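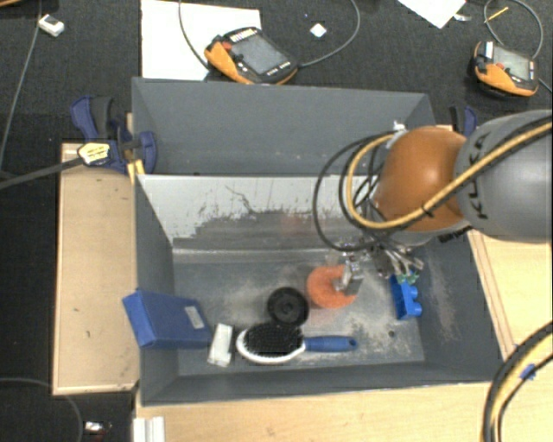 The arm over the front bin. Items in the bin include a hairbrush, a blue toy brick and an orange disc.

Student bin picking project posts first full test result

30 November 2025

The student robotics project Kollix at Ghanem Technical College has finished its first full test series, with 107 good picks in 120 tries. The result meets the entry rule for the Trilidov picking contest in December, and the team has sent in its log files and its entry form.

The task is easy to state. A robot arm has to take mixed household and workshop items out of one bin and place them in a second bin directly behind it, one at a time, with no help from a person during the run. The items are not sorted or lined up beforehand. They may touch each other, lean on the walls or lie partly on top of one another. The arm gets no list of where things are and has to work from camera data alone.

Kollix runs as a project course in the automation program. Students write the software, plan the tests and keep the records. The course is led by Hala Rawashdeh, who teaches control systems at the college and set the rules for the test series before the first run.

"A pick counts when the item is lying in the rear bin and the gripper has let go of it," Rawashdeh said. "If it lands on the edge, it does not count. If two items come up together, it does not count, even if both end up in the right place. The contest scores it the same way, and I did not want the students to learn a softer rule first and then have to unlearn it."

How the failures broke down

The log lists two kinds of failure. In eight tries the gripper closed on the item and then lost it, either on the way up or during the move across to the rear bin. In the other five the fingers closed on nothing. The team had set up a third group for double picks, but the series did not produce any.

Most of the drops involved items with a slick or curved surface. The hairbrush shows up often in the notes. Its handle is long and narrow compared with the head, and a grip near the end of the handle lets the heavier part swing as soon as the arm speeds up. The software at first chose the handle almost every time, because a narrow straight shape scores well as a grip point. The students later added a penalty for grip points far from the middle of an item. That moved the chosen point closer to the head, and the swing became smaller.

The empty closes had a different cause. Flat items near a wall leave little space for the fingers. When the planned path brings a finger too close to the wall, the safety check shifts the whole path inward, and if the shift is large enough the fingers come down beside the item. In the version used for the test series, the software did not check again after the shift whether the item was still between the fingers. It does now. A shifted path that no longer holds the item is thrown out, and the next grip point on the list is tried.

Flat discs were harder than the team had planned for. Two discs lying close together can look like one wide item to the software, and the center of that wide item is the gap between them. Different colors help, but the first version of the code worked mainly from depth and made little use of color. The current version uses both. Where the colors differ clearly along a line, the software treats the line as a border even if the depth data shows no step.

Software in two parts

The program is split into a part that finds items and a part that moves the arm. The first part is called Findia. It takes in the camera data, marks areas that are likely to be separate items and gives each one a list of grip points with a score. The second part takes the best point, plans a path down into the bin, and checks the path against the walls and the bin in the rear. If the check fails, it asks Findia for the next point.

Keeping the two parts separate was a course rule. It lets students test Findia on stored data without using the arm, which matters when lab time is short. Every change to Findia is first run on a fixed set of stored bin views. A change goes on to the arm only if it does no worse on that set than the version before it.

The stored set has its limits, and the course report says so. It holds many views with a few items spread out and not many with items packed close together. A version can do well on the set and still have trouble in a crowded bin. The team is adding new views from the test series, including every view that led to a failure. These were marked by hand by two students working separately, and where the marks did not match, the view was talked through in class before it went into the set.

Test conditions

The bins stayed in the same place for the whole series. Their corner positions were measured with the arm at the start and entered as fixed values. Moving a bin by even a small amount makes those values wrong, and an early practice run was stopped for that reason. The position of each bin is now checked at the start of every session by touching off against the rim.

The condition of the bin also plays a part in the data. Worn areas and scratches on the walls and floor can show up as edges, and pale smears on a dark floor can look like thin flat items. Findia marked such spots several times in practice. The team considered lining the bin with plain cloth, then left it as it was, as the contest rules do not allow a lining. A height limit was added in its place: anything that does not rise above the floor by a set amount is ignored. The drawback is that a sheet of paper or a thin card would be ignored too. No item that thin is on the contest list as it stands.

Between runs, the items were put back by a student who had not worked on the code being tested. The aim was to keep people from placing things, on purpose or not, in ways that suited their own version. Items were tipped in from a box and left as they fell. One exception was allowed. If an item came to rest outside the bin, it was dropped in again by hand.

Speed was held at the reduced setting used in teaching. Contest runs are timed, but the time only decides between teams with the same number of good picks. Rawashdeh has told the students to leave the speed alone until the drops are dealt with.

"Faster moves will give you more of the same failure," she said. "We know what makes the item swing. I would like to see a version that holds the brush at the current speed, every time, and after that we can talk about the next setting."

What changes before the contest

Three work items are open. The first is a grip check after lifting. At present the arm raises the item and goes straight across to the rear bin. In the new version it will stop briefly above the front bin and read the finger position. If the fingers have closed all the way, the item is gone, and the arm returns for another try instead of making an empty trip. A lost item that has fallen back into the front bin can still be picked, so the check should save time as well as points.

The second is the order of picks. Findia now picks the item with the best score first, which tends to leave the hard ones along the walls for last. The students want to test whether taking a wall item early, while other items still hold it in place, gives a better result. One group expects that it will. Another group expects the extra items to get in the way of the fingers. Both versions will be run on the same set of starting layouts.

The third is cable routing. The cables along the arm form wide loops near the wrist, and some wrist turns bring them close to the bin wall. The path planner blocks those turns, which removes a share of the possible grips before they are even scored. A tighter routing would free up some of them, but the cables need enough slack for the full range of motion. The students will try a new clip position and run the full range by hand at low speed before any automatic run is allowed — the lab rules require this after every change to the arm.

A second test series under the same rules is planned once the grip check is in place. The team will use the same item set, so the two results can be compared directly, and the course report will list them side by side with the version number of the software used in each.

The Trilidov contest gives each team one practice slot and two scored runs. Items are partly known ahead of time; the rest are handed out on the day. Teams may change settings between the two scored runs but may not load new code.

Students in the automation program who want to join Kollix for the next term can sign up through the course office. Experience with robot arms is not required, but the basic programming course has to be finished first. Lab safety training is held in the first week of term and must be completed before a student may work with the arm.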